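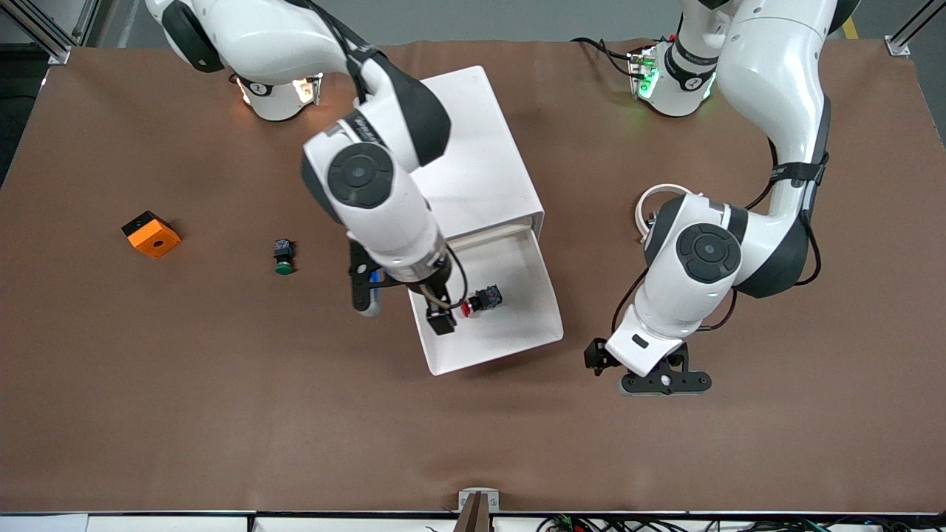
I finally got decent at the drawer task! If you've read my last couple of posts you know I've been teleoperating the two-armed setup for Titance since April, and the drawer was wrecking me. Opening it is fine, any beginner can do that. Then you have to get the fingers down inside the tray beside the red button, and when the button is lying on its side like that, with those slanted walls so close, I used to bump everything (sorry, drawer). What helped was going slower on the way down and leaving the other arm parked low until I really needed it. We throw out any demo with a big hesitation in it, so my early ones mostly went in the trash.

Our folder is at 553 keepers now, and my best streak is 20 in a row, which I'm weirdly proud of. My wrists are less proud. I'm taking 3 days off and then we start on the Primgate parts, which are smaller and slipperier, and I already have opinions about them.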